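A Morning at the Ritlow Vinegar Works

I make my own apple cider vinegar, and for a couple of years I have wanted to see how it's done on a larger scale. Ritlow, a small vinegar and shrub maker, opened its doors in June for one morning, and I got a ticket. The tour started at 9 a.m. and lasted just over 2 hours, with a group of 16 people. We signed in, put on hairnets, and left our bags on a shelf by the door.

Our guide was Arben Berisha, who looks after the fermentation room. He began in the yard, where the apples come in. Ritlow doesn't press its own juice anymore. It buys it from an orchard called Matard, which sends it over in tanks during the fall and again in late winter from stored fruit. The late juice is sweeter and has less bite. They blend the two before any yeast goes in.

The first stage is plain hard cider. It sits in closed steel tanks until the sugar is gone, which takes a few weeks depending on the weather. Arben let us taste a little from the tap. It was dry and rather thin, with none of the fizz you'd expect from a bottled cider. He said a pleasant cider doesn't always make a good vinegar, and that he mostly checks for off smells at this point.

After that we went through to the vinegar side. The smell gets you in the throat as soon as the door opens, and two people stepped back out for a minute. Most of Ritlow's vinegar is made the slow way, in wide barrels laid on their sides and filled a little over half. The bung holes are covered with cloth so that air gets in and fruit flies stay out. A mother forms on the surface and is left alone as much as possible. New cider goes in through a long tube that reaches below it.

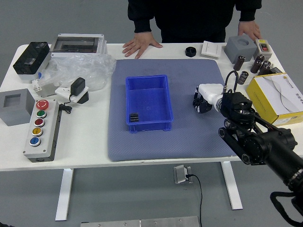

I asked about temperature, as my own jars stall every winter. The barrel room is kept at 30 degrees Celsius, warmer than I had guessed. Mine sit in a pantry that is much cooler than that, so I plan to move them next to the water heater. Another visitor asked if you need to buy a mother to get started. You don't — a good splash of raw, unfiltered vinegar will do it, and one will form by itself.

The tasting was at the end, in the shop. We had five vinegars in small cups with bread and slices of cucumber. The plain cider vinegar was my favorite. The one labeled Kwon is aged with pear and ginger and would be good over cold noodles. Traditz is their oldest blend, dark and a bit woody, sold in 499 ml bottles. There was also a raspberry shrub, served with soda water, that I found too sweet. A spoonful of the plain vinegar in the same glass fixed that.

Parking is on the street and fills up early. There are stairs down to the barrel room and no elevator, so ask ahead if that is a problem. Wear closed shoes, because the floor gets hosed down between groups. I came home with two bottles of the plain and one of the Traditz, plus a small jar of mother that Arben handed out to anyone who wanted one. It went into a fresh batch of cider the same evening, and I'll post the recipe once it's ready to taste.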